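# Brazo casero para reponer estantes: ¿pinza de dos dedos o dos manos? 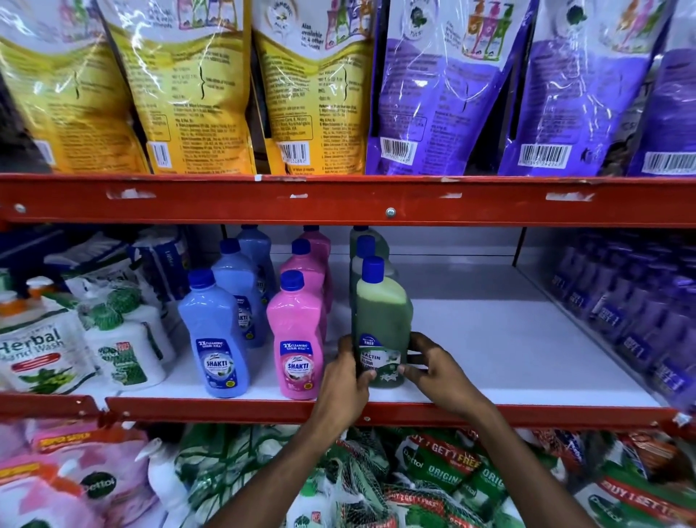 **Foro > Proyectos de taller > Robótica doméstica y manipulación**

**jiahui_ren** · 1/16/24

Hola a todos, y perdón de antemano por el ladrillo, que cuando me pongo a contar cosas del taller no sé parar. Sigo con el proyecto Tukurance, el robot de dos brazos que estamos montando Nandi y yo en el taller compartido de Pustholm. La idea es la misma que conté en noviembre: que coja un producto de una balda, lo coloque donde toca y no tire media fila por el camino.

Mi duda ahora es el agarre. Cuando una persona saca una botella de limpiasuelos como la BACTIN verde, la puede abrazar con las dos manos, una por cada lado y con los dedos por encima de la etiqueta. Yo quería copiar eso tal cual: dos brazos, dos palmas blandas, presión por los costados. Nandi dice que me estoy complicando la vida y que con una pinza de dos dedos bien grande sobra. Llevamos 2 semanas discutiéndolo delante de un café y ya no nos aguantan en el banco de al lado (con cariño, eh).

Los servos son los Nordin de siempre y la placa es una Zundport. De momento llevo 7 dedos impresos, de los cuales me gustan más bien pocos. ¿Cómo lo haríais vosotros?

---

**tornillo_flojo**

¡Qué alegría ver que esto sigue vivo! Voto por las dos manos, y te explico por qué, que yo pasé por lo mismo con un brazo para ordenar botes de pintura. La pinza única me agarraba bien hasta que el bote estaba lleno y el peso se quedaba abajo. En cuanto lo inclinaba un poco, giraba entre los dedos como una peonza. Con dos puntos de apoyo anchos se me acabó el problema. Tuve otros, claro, pero ese no.

---

**nandi_lekota**

Bueno, ya que se me nombra, me defiendo. No tengo nada contra las dos manos, me parecen preciosas. Lo que digo es que mires el sitio que hay. A la izquierda de la botella verde están las rosas de Shakti, justo al lado, y detrás de las rosas no metes tú una palma de espuma de tres centímetros ni con vaselina. A la derecha sí que hay balda blanca libre de sobra. O sea, que una mano entra cómoda y la otra tiene que colarse por una rendija. Una persona mete los dedos y ya está, pero nuestros dedos, Jiahui, son unas salchichas.

Con una pinza de dedos finos, la agarras por el cuello, debajo del tapón azul, y la sacas recta.

---

**jiahui_ren**

Lo de las salchichas me ha dolido, pero es verdad. Lo del cuello no lo veo, de todas formas. Si la coges por arriba y la parte de abajo roza con la de atrás, se te queda colgando y empieza a balancearse. Y encima tienes otra balda por arriba con esa viga naranja, que no deja bajar el brazo desde el techo como en los vídeos bonitos. Hay que entrar de frente sí o sí.

---

**mgarrido_cnc**

Me meto, aunque soy más de fresadora que de robots. ¿Y mezclar las dos ideas? Un brazo empuja la botella con suavidad hacia el hueco libre, la separa de las vecinas, y cuando ya tiene aire por los dos lados entran las dos palmas. Son dos movimientos, tardas más, pero en un taller de casa la prisa la pone uno mismo. Yo lo hago con piezas en la mesa de la fresadora, las arrimo primero y luego las cojo, y me ahorro muchos golpes tontos.

---

**tornillo_flojo**

Eso me gusta mucho. Ojo con empujar una botella alta por arriba, que vuelca. Empuja por debajo de la mitad, y con la punta forrada de silicona.

---

**pixel_y_cable**

Voy a ser el pesado del hilo: con las botellas os vais a apañar, con una cosa o con la otra. Lo que a mí me quitaría el sueño son las bolsas de recambio de la balda de arriba. Plástico brillante, lleno de arrugas, con los reflejos de las luces pegando encima. Mi cámara de profundidad ve eso y me devuelve agujeros por todas partes. Y los paquetes de Dettol de la balda de abajo, en malla y amontonados, ni os cuento: el dedo se engancha en la red y te llevas el de al lado de regalo.

Yo en vuestro lugar pensaría la pinza para lo difícil. Si sirve para una bolsa blanda, para una botella servirá también.

---

**nandi_lekota**

Pues ahí no estoy de acuerdo, y mira que te leo siempre con gusto. Si empezamos por lo difícil, no terminamos nunca. Ya nos pasó con la primera base móvil, que iba a subir escalones y acabó de mesita para las plantas. Prefiero un robot que coja botellas bien, y luego le cambiamos los dedos.

---

**jiahui_ren**

Os leo y me convence un poco todo el mundo, que es lo peor que me puede pasar. Creo que voy a probar lo de mgarrido: separar primero y abrazar después, con la mano izquierda de dedos finos (tienes razón, Nandi, ya lo he dicho por escrito, guárdatelo) y la derecha con la palma blanda. En el simulador he lanzado 648 intentos con las manos iguales y 616 acaban con la botella de pie, pero el simulador no sabe lo que es una etiqueta que resbala, así que me fío lo justo.

Esta tarde imprimo los dedos nuevos en TPU. ¿Alguien ha probado a pegarles encima goma de pala de ping-pong? Tengo una vieja en casa y me da pena tirarla.

---

**tornillo_flojo**

Yo sí, y agarra de maravilla hasta que coge polvo. Límpiala con un trapo húmedo antes de cada sesión y usa pegamento de contacto, que el de barra caliente se despega enseguida. ¡Y sube fotos de los dedos cuando los tengas!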